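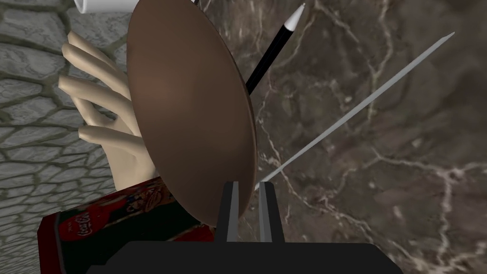 Skostton Picture House – pre-opening safety check
Wednesday, October 2, 2019
Checked by: Shirin Heydari
Event: romcom sequel preview, Screen 1, 300 seats

Fire exits clear – Yes. Left one sticks. It stuck in July too, when I was told it was "booked in".

Exit signs lit – Yes, all 3.

Aisle lights – Partly. Row F is out. The distributor's note says guests "won't notice, they'll be laughing". I've seen the first film. They'll notice.

Seats fixed to floor – Two loose in row K. Taped off, not to be sold.

Projector room vent – Pass. Lamp at 1,051 hours.

Sound level – Fail at first, pass after turning down. Trailers were far louder than the feature, as ever.

Cardboard stand of the leads in foyer – Fail. Blocks the stairs. Pejman Arabzadeh says it is "freestanding and stable". It leans. Move it to the wall.

Confetti at the wedding scene – Refused. Slippery on the steps, and I doubt it would save the ending.

Extinguishers – In date.

Recheck row F and the left exit before doors open.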